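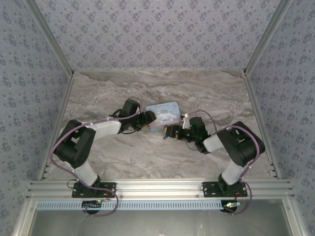

Jan 31, 2021 – tins, storage trial

Blue rectangular tin with the cartoon dog on top is back on the marble-pattern surface. Cursive lettering across the top unread again; I keep logging it as "dog tin" and the label sheet should say the same.

Zein wants one tin type for all the small hardware before April. Rurkora quoted 264 in plain finish, minimum order 2 cartons. Wadis has printed stock only, same footprint by their sheet, lid depth not given.

Load target stays at 800 g. Last fill went to some 1,329 g before the lid bowed – too heavy for the Rillura shelf clips anyway.

To do: measure lid depth on the dog tin, ask Wadis for theirs, weigh one empty. Foam liner can wait until the lid figure is in.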